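How to Learn Phone Greetings in a New Language Without Hanging Up on Anyone

Greeting people in person is easy enough. You smile, you nod, you mumble something in the right key, and everybody moves on. The phone takes all of that away and leaves you with your accent. I learned this in my second month of Portuguese, when I rang a dentist, said "good night" at ten in the morning and then, out of pure fright, thanked her for calling.

What follows is the routine I wish I'd had then. It takes 30 minutes a day and works for any language that has telephones. 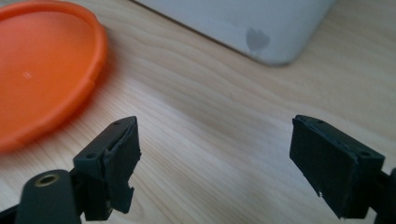

The dentist, by the way, was very nice about it. I still go to a different one.

Step 1. Find out who speaks first

In most places the person picking up says something, but what they say varies a lot. Italians say "pronto," which means "ready." In Spain you may get "diga," a plain order to speak. Write down the two or three openers you are likely to hear and play recordings of them until they stop sounding like a sneeze.

Step 2. Make cards, but only a few

My notebook from the first year has 2,331 entries in it, and I could use perhaps a tenth of them out loud. For phone work, 21 cards will do.

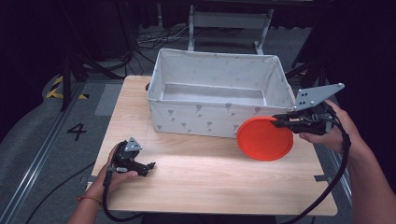
Put the whole exchange on each card: their line on the front, your answer on the back. Single words are no help when somebody is waiting for you to speak. Keep the cards somewhere you'll see them. A fabric basket with little gray flowers on it, like the one on the table, will hold far more cards than you should be making. Pull one out whenever you walk past and answer it aloud, with feeling.

Step 3. Learn to say who you are

English speakers say "This is Mark." Translate that word for word and you may well sound like you are presenting Mark to a jury. In German you can just give your last name, and in French "c'est Mark" is fine with friends. Look up the polite version and the lazy version, and practice the polite one first.

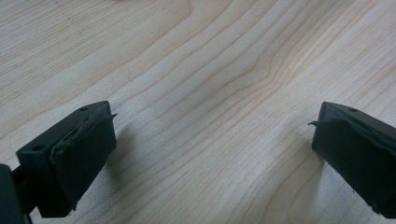 Step 4. Rehearse the ending

Goodbyes are the hard part. In plenty of languages a phone call ends in a small pile of them – thanks, see you, yes, you too, bye, bye-bye – and stopping after the first one can sound as if you've been arrested. Listen for how many the other person uses and match them.

Step 5. Call someone real

Pick a shop and ask when it closes. You already know the answer from the website, so the worst that can happen is that you learn it twice. Mine was a lamp store called Bulleo, and the call lasted 42 seconds, most of them theirs. 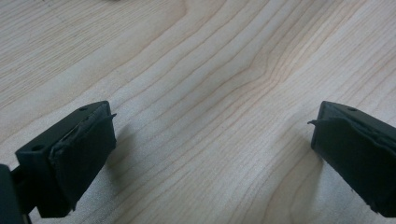
Benedicta Tsikata wrote in to say that step 5 should come first. In her view a week of cards only gives you a week to get nervous, and she made her first call in Italian knowing "pronto" and the word for bread. She got the opening hours, and also a long story about the baker's knee, to which she said "bread" at what seemed like the right moments.

I'm leaving the steps in their order, but if you are the Benedicta sort, start at the bottom and work up. Just check what time of day it is before you say good night.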